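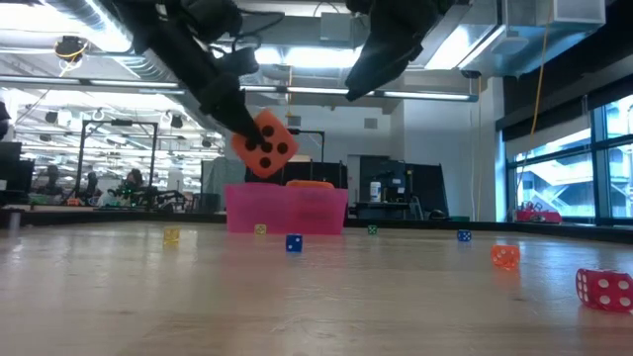 Foam die held over the bin, the other gripper hanging at the right and holding nothing.

[herura-practice] Re: Draft 3 of the tabletop notes, questions before we adopt it
From: Imogen Holroyd
Date: 14 February 2023
To: herura-practice list
Cc: Stuart Furnival, Wendy Mapplebeck

Gus, thanks for reading the draft so closely. I've answered in line. Where I say "will change" the wording goes into the shared copy tonight. Where I say "open" I would like to hear from Arnton and Catterall before I touch it.

For people who joined the list after the first two drafts, the notes cover how we set up, run, stop and label two-arm tabletop work for Dimix. The current task is dice into a bin. The notes say nothing about guarding, wiring or the risk assessment for the cell. Those have their own documents and you need to have read them before you run anything.

Gus Lyons wrote:

> Section 2 says objects should be "spread over the reachable area."
> My operators read that as a neat grid, and Phyllis's read it as a
> handful tipped out of a box. We both think we are following the rule.
> Which is it?

Tipped out, then corrected. Will change. The new text:

2.1 Place the bin first. Check that both arms can get a closed gripper over the middle of it without either one nearing a joint limit.

2.2 Tip or scatter the objects by hand. Do not arrange them by size or color.

2.3 Pick up anything that has gone off the table and put it back on. Move anything that is leaning on the base of an arm. Leave the rest where it fell, including objects up against the bin and objects close together.

2.4 Save a still from the fixed camera before the first motion.

I know 2.3 is the one people don't like. A small die resting against the outside wall of the bin is a hard pick, and operators nudge it clear before they start. Please stop doing that. If the hard cases are tidied away by hand at the start we have no record of how the arms deal with them.

> Also in section 2, "a range of sizes" is too loose. Our set at Arnton
> was nearly all one size until Wendy noticed.

Agreed. Will change to: at least one object that needs the gripper most of the way open, and at least one that is small enough to be lost between the fingers if the approach is off. For the dice task that means a foam one and one of the tiny ones, both on the table at the start of every run. Mix clear and solid colors too. The translucent dice cause more trouble than the solid ones for depth, and they look different again depending on the daylight.

> Section 3, grip force. You give one limit for everything. A foam die
> squashes under that and a hard one doesn't. Are we meant to care if
> the foam one gets squashed?

Yes, a little. The single limit is the hardware limit and it stays, since it protects the fingers. Under it I have added a line saying that a soft object should be gripped only as hard as is needed to carry it, and that lasting damage to an object is logged as a fault even if the object went in the bin. Changing shape while it is held is fine.

> Section 4 needs more about where the idle arm goes. It's the thing
> we argue about most.

This was the thinnest part of the draft, so I have rewritten it with Stuart. It now reads:

4.1 Only one arm works over the bin at a time. The arm holding an object has right of way.

4.2 The other arm may hold position over the table, fingers clear of the bin opening, or go back to its park pose. It may not be lowered to the tabletop to wait.

4.3 The waiting arm may start its next approach once the carrying arm has released and begun to rise.

4.4 If both arms are holding an object, the one that closed its gripper first goes first.

4.5 Release low. The fingers should be as near to the bin opening as they can get without touching the wall. Dropping from height makes objects bounce out, and then someone has to decide how to label it.

Stuart wanted park to be compulsory for the waiting arm. I argued against, as it adds travel to every pick and people will skip a rule that doubles the length of a session. We settled on the wording in 4.2. If anyone has had a near miss with the waiting arm held over the table, please write to the list, because that would change my mind.

> Section 5, wrist cameras. You say the view must be "unobstructed."
> It never is. The fingers are in it.
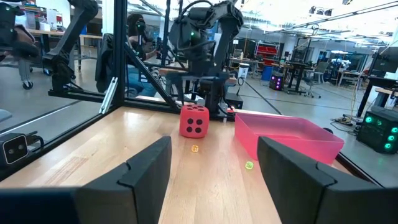
Wrist view with fingers apart. Bin at right, large red die toward the far edge with a tiny orange one in front of it.

Fair point, and the word has gone. Will change to:

5.1 Both fingertips must be in view with the gripper open, one at each side, and there must be table visible between them.

5.2 Cables must not cross the view at any wrist angle used in the task. Turn the wrist through its full working range and watch the live picture while you do it. Checking at park is not enough.

5.3 Clean the lens cover at the start of each session with the cloth kept for it.

5.4 Do not change the camera angle in the middle of a session. If it gets knocked, stop, log it, and start a new session.

A related matter that Wendy raised with me by phone. The wrist cameras look outward as well as down. At many poses they see across the table and well into the room, which means desks, screens and whoever is sitting at them. We work in shared open labs and that will not change. So section 5 gets two more lines:

5.5 Everyone with a desk in view of any camera, fixed or wrist, must be told so and must have signed the recording notice. This includes people who have nothing to do with Dimix.

5.6 Monitors in view are to be turned, dimmed or locked while recording if they show mail, names or anything from a customer.

Wendy will send the notice round separately. It is a single page. Visitors sign it at the door.

> Section 6, the reset. Who is allowed to reach in? We have had people
> leaning in to flick a die back while an arm was still moving. Slowly,
> but moving.

Nobody reaches in while either arm is moving, at any speed. I had thought the draft was clear on this and on rereading it was not. The new 6.1 is as plain as I can get it:

6.1 Hands stay outside the table edge until both arms are stopped and the operator has said "stopped" out loud. The person reaching in repeats it back. When they are out they say "clear" and the operator repeats that.

6.2 The green lights on the arms are not a go-ahead to reach in. Read the state on the operator's screen.

6.3 The person at the screen and the person resetting the table are the only two who may give these calls. If you are working alone, use the hold switch every time.

I want to dwell on 6.2. I have now heard from two different people at Catterall that they took a lit green light to mean "safe." An arm can swing across the table with its green lights on.

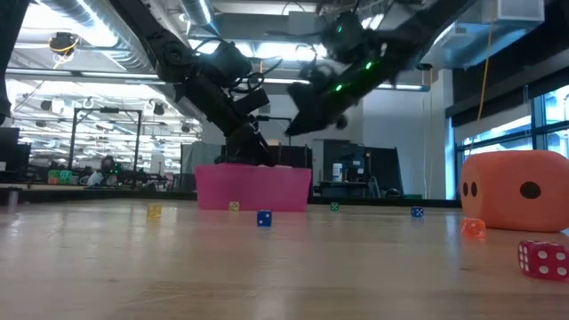
One arm moving over the table, green lights on.

At that moment the arm is moving fast enough to smear on the fixed camera. If your training sheet has a line that says anything like "wait for green," cross it out today.

> Section 7, labels. What do we call a run where the die goes in, and
> something else gets knocked off the table on the way?

Two labels. The pick is a success and the run also gets "disturbed." Please don't invent a third category such as "partial." We had that in an earlier round and every site used it for something else.

While we are on labels, here is where the last round came out, as Phyllis asked for it last week. We logged 1281 runs. Of those, 1156 had all camera streams complete, and 1053 of them passed label review. The runs that failed review did so mostly for missing start stills, which is why 2.4 is now its own line instead of a half sentence in the introduction. I don't want a target set for how many runs pass. If a site starts aiming at a number, the reviewers come under pressure to wave things through.

> Do we delete the failures?

No. A die that slips out of the fingers, a closed gripper with nothing in it, a bin that gets shoved - all of it is kept and labeled. Delete only if someone has asked to be taken out of the recording, and then tell Wendy which run it was.

> Last thing. Section 8 says lighting should be "consistent." We have
> a wall of windows.

So do we. Will change to: record the state of the blinds and the ceiling lights at the start of the session, and again if either is changed. Do not tape over windows. Daylight moving across a glossy wooden table is part of the conditions we want covered. If the reflection is so strong that you can't see an object on the live picture, write that in the notes field and carry on.

Still open, and I would like replies on these:

a) Whether the bin should be fixed to the table. Arnton uses putty, the rest of us let it slide. I lean toward letting it slide, with a start position marked in pencil.

b) How long one operator may run without a break. The draft says nothing. Stuart thinks it should.

c) Whether objects that end up in the bin should be taken out between runs or left until the end of the session. A fuller bin changes how things land. Phyllis, I think you had views on this.

d) Section 9 on spare fingers. I have not had time to write it. Gus, if you still have the inspection list you used at Catterall, send it as it is and I will fit it in.

Draft 4 will go out once I have answers on a) and b). The other two can wait for the May review if they have to. Until draft 4 is out, work to draft 3, except for section 6, where the new wording applies from today at all sites.

Imogen

--
herura-practice mailing list
To leave the list, send a message to the list owner with "remove" in the subject line.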